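What is a picture frame for?
A Pirbridge Young Makers page

Have a look around the room you are sitting in. Is there a picture on the wall? If there is, I would guess it has a frame around it, and I would also guess that you have hardly ever looked at the frame, because you were far too busy looking at the picture! Frames don't mind. They are rather shy things, and they do their work quietly, year after year, while the picture gets all the attention.

But suppose you took the frame away. A photograph is only a piece of paper, when all is said and done, and paper has a hard life. It curls up when the air is damp. It gets dusty, and it gets thumbed, and if you stick it up with a drawing pin it ends up with a hole in each corner. A frame holds it flat and keeps fingers off its edges, and it gives you something strong to hang on a nail.

It does something else as well, which is harder to explain. A frame tells your eyes where to stop. Without one, a photograph of a blue sky on a blue wall might seem to leak out into the room. Put a pale border around it and suddenly the picture has an edge, a bit like a window has, and you find yourself looking in.

Frames are made in all sorts of ways. Some have a wide, smooth border, painted white or cream. Others are just slim strips of wood, so plain that you can still see the colour of the tree they came from. 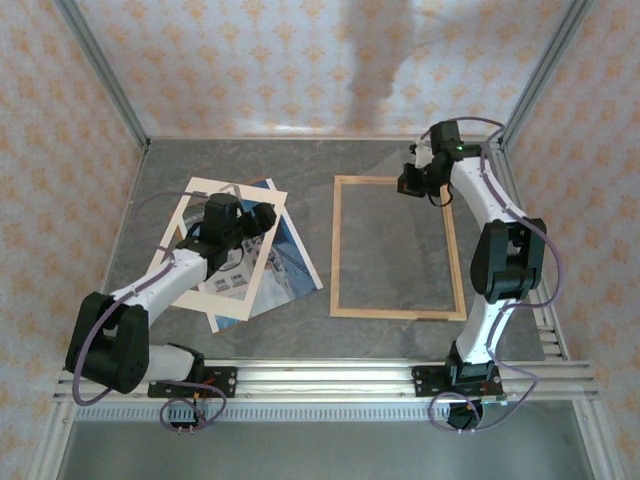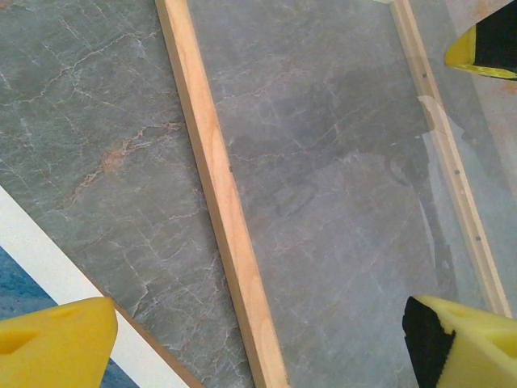

Now, how do four straight strips turn into a rectangle? The secret is in the corners. If you cut the ends of the strips straight across, one strip has to butt up against the side of the next, and you can see the join quite clearly. So a frame maker will often cut each end on a slant, exactly halfway to a square corner. Two slanted ends then fit together like hands pressed palm to palm, and the join is called a mitre (you say it "my-ter"). The corners can be glued, and often they are pinned too, with nails so thin that you might take them for specks of dirt.

Killian Lecomte makes frames in a little workshop in Pemembridge, and last December he made 71 of them, nearly all for people wrapping up presents. He told me that a mitre which is wrong by the thickness of a fingernail will leave a gap you can see from across the room – and once you have noticed it, you can't stop noticing it!

You can try this at home with card. Cut four strips, two long and two short, and ask a grown-up to help you mark the slanted ends. Lay them on a table before you reach for the glue, and slide your photograph underneath to see how much of it shows. The opening should be a tiny bit smaller than the photograph, so that the paper has something to hide behind on every side.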